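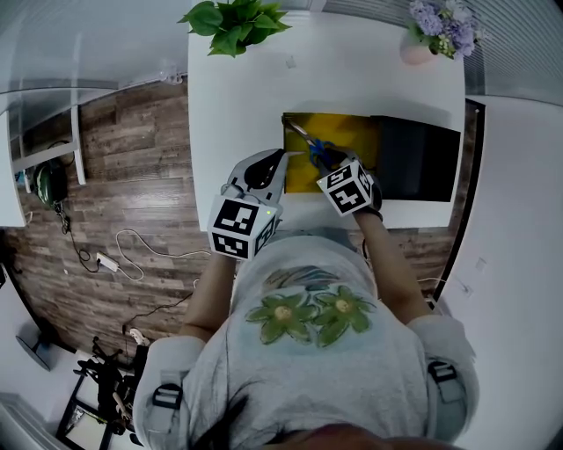
4.2 Flowers on everyday clothes

Floral prints have a long history in dress fabric, where the flower is usually small, repeated and spread evenly over the cloth. The T-shirt changed the rules. With one flat panel at the front and very little tailoring to get in the way, it invites a few large blooms placed like a picture on a wall. Paired flowers were a delight to work with, as they sit between the single emblem and the full repeat. In Figure 4 there are two of them on light grey, green with pale yellow centres, side by side across the chest under a faint blue-and-green brushstroke pattern. Tovar and Radwan (the two coders for this part of the study) both filed this layout under "pair, level", and both added a note on the green petals, a colour that most of our wearers connected with leaves. We had expected green flowers to be read as odd or unfinished. Wearers loved them! Several said that a green flower felt calmer than a pink one and went with more of what they owned.

The full set held 281 garments, all lent by the people who wore them. Each owner was asked to talk for as long as they liked about when they had first put the garment on, where it was kept, and whether they thought of it as "flowery" at all. This last question gave us our richest material. Wearers of small repeats nearly always said yes. Wearers of large blooms often paused, looked down and called the garment "my grey one" or "the April one", naming the ground colour or the season before the flower.

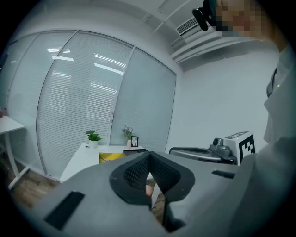
Such names matter a good deal for the argument of this paper. Bañuelos describes the floral dress as a garment that speaks first and is worn second, and for dresses we agree with her. The T-shirt seems to work the other way round — it is worn first, to the shops or to work or in bed, and the flower gets noticed later, sometimes by somebody else. One wearer had owned hers through two house moves before a niece asked what kind of flower it was. She had no idea, and neither did we.

Botanical accuracy was the other surprise. Paracha compared the blooms against a garden handbook and could name a species in only a few cases. Most were five or six rounded petals round a pale disc, near enough to a daisy or a primrose for either word to do. Wearers were quite happy with this and chose whichever flower they liked best. We return to these borrowed names in Section 5, together with the Mistholm interviews.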